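The Apartment Where the Robots Practice

4 comments | 50 shares

I went to the Mahuika open day expecting noise. Motors, fans, maybe somebody in safety glasses telling me to stand behind a yellow line. What I got was a carpeted room with beanbags, a very good cheese plate, and a wall of screens where robots were doing chores in an apartment that exists only inside a computer!

The apartment has a name, by the way. It's called Hudari, and the people who build it talk about it like a rental they're all slightly behind on cleaning. My host for the afternoon sat me down next to a monitor and put me straight into the view from one robot's grippers, nose almost on the work surface.
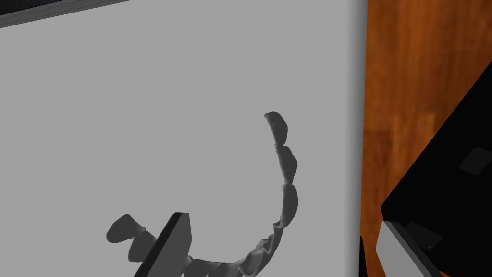 Rawiri Hollis
Contributing writer, home and gadgets

It takes a minute to get used to seeing like that. You have two gripper fingers, a lumpy dark chain of a thing lying in a curve on gray, a strip of wood grain, and you have to work out where on earth you are. I guessed a kitchen. I was guessing for a while (my host was kind about it).

The software that runs the whole place is called Plorkari, and you can hop between views with one key, so I hopped. A lot. Suddenly I had walls and a floor and a couch.
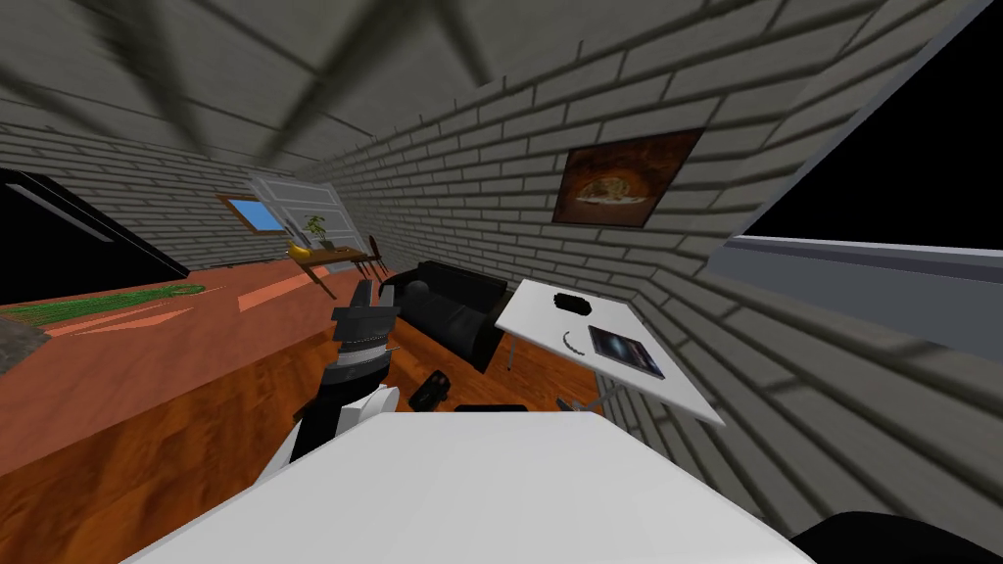
I've lived in five apartments, and I judge all of them by where you can put your coffee down. Hudari does fine on that score. There's a white table right by the black sofa, with a space-themed book on it, and a little wooden one over by the door with bananas and a potted plant. I'd move in, if somebody did something about the gray brick. My host told me the furniture layout gets argued over more than the code does, and I believe it.

The robot goes by Roller, and it has two arms. A new build gets 50 practice runs before anyone upstairs looks at it, and I sat through 2 of them with my cheese going soft on a napkin.

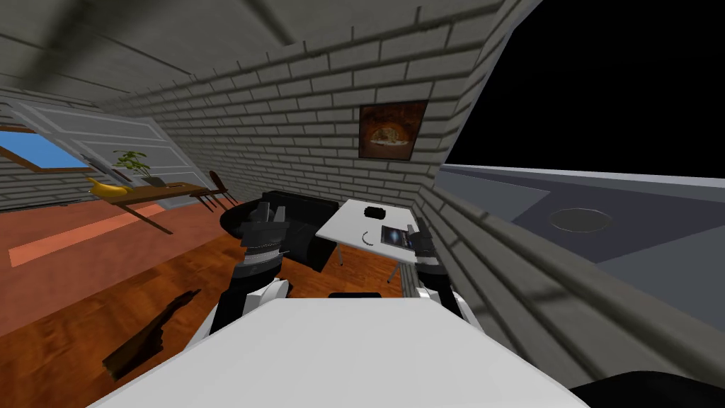 Both of Roller's arms out in front, with the right gripper next to the white table.

What surprised me was how quickly I started rooting for it. You lean forward. You mutter. A kid on the next beanbag, eight years old and much better at this than me, kept saying "left, left, LEFT" at a robot that couldn't hear her, and pretty soon I was doing it too. 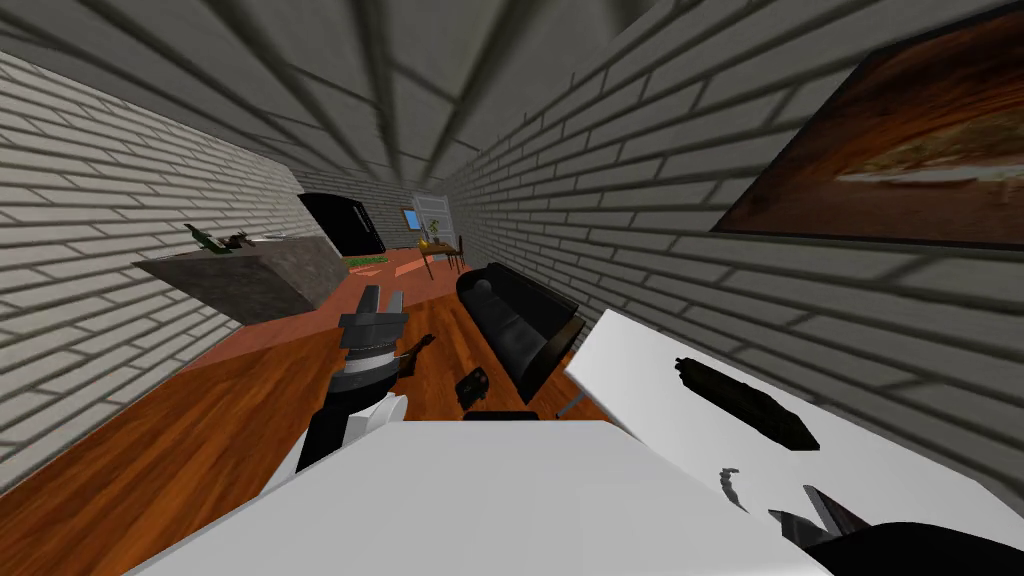 Looking down the long room, past the sofa to the fridge and the little window.

I stayed until 5, when they started folding up the snack table. The next open day is in April, and you can bring kids. Wear socks without holes, they make you take your shoes off for the carpet.

Contact us | Copyright, all rights reserved | Back to top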